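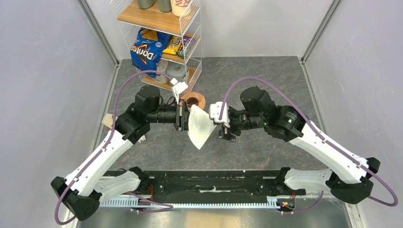

双腕作業セル 機器調達計画 進捗報告

提出日:2021年1月11日
提出先:Clekulton助成事業 事務局
事業名:Drirkura
報告者:Selvaraj Abeysekara(調達・設備担当:Nipon Tanasarn)

1.報告の範囲

本報告は、双腕作業セルの増設に向けた機器の選定と予算執行の状況をまとめたものである。動作実験の成績は別途、技術報告で提出する。

2.現有設備

現在のセルは、灰色系の石目調の作業面を壁パネルで囲い、手前側に左右2本のアームを据えた構成である。作業面の奥には白いワイヤー製の棚を置き、木の棚板に菓子の袋や容器類を並べている。棚は増設セルにも同じ型を入れる予定で、見積りに含めた。

対象物は、薄く形の定まらないものと、硬く自立するものの両方を扱う。グリッパーの指部は共通のため、予備品の数は対象物の種類ではなく使用時間から算出することにした。

3.予算の執行状況

当期の設備費は3,461千円である。このうちアーム本体の頭金と壁パネルの材料費は支払済みで、残りはグリッパー、ケーブル類、基板の購入に充てる。費目間の流用は現時点で予定していない。

アーム本体はMunasinghe社とTrimness社の2社から見積りを取った。本体価格はTrimness社が低いが、関節部の交換品が見積りに含まれておらず、同じ条件にそろえると差はわずかになる。納期はMunasinghe社が約13週、Trimness社は回答待ちである。頭金はMunasinghe社に対する仮発注分で、1月中であれば全額が返金される。

4.消耗品と保守部品

ケーブルはアームの外側に沿わせて配線しており、関節の曲げに合わせて余長を取っている。増設セルでも配線方法は変えない。予備はアーム1本につき一式を持つ。

手前の黒いレールには擦れた跡がある。走行に関わる部品かどうかにかかわらず、増設時に表面を点検し、交換の要否を判断する。歯の付いた部材は現有品と同じ寸法で手配する。

結束具やねじ類は100個単位でしか購入できないものが多く、既存セルの分とまとめて発注する。単価の低い品目なので、相見積りは省略したい。

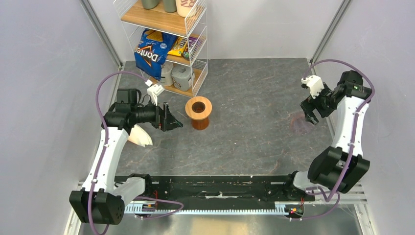 5.遅れている項目

基板の発注が予定より3週間遅れている。仕様書の端子の記載に誤りがあり、Tanasarnが改訂版を作成中である。改訂後に再見積りを取るため、金額が変わる可能性がある。変更が生じた場合は、発注前に事務局へ連絡する。

設置場所の電源工事は見積りを受領したが、未発注である。アームの納期が確定してから工期を決める。

6.次期の予定

・Trimness社の回答を受け、アームの発注先を1月中に決定する。
・基板の仕様書を改訂し、再見積りを依頼する。
・グリッパーの予備指部を先行して発注する。
・棚と壁パネルの組立図を更新し、増設セル用の部品表に反映する。

7.事務局への確認事項

アームの納品が当期末を越えた場合、残金の支払いを次期に繰り越せるか、回答をお願いしたい。繰越しに申請書が必要であれば、様式も併せて送付いただきたい。連絡先はAbeysekaraとする。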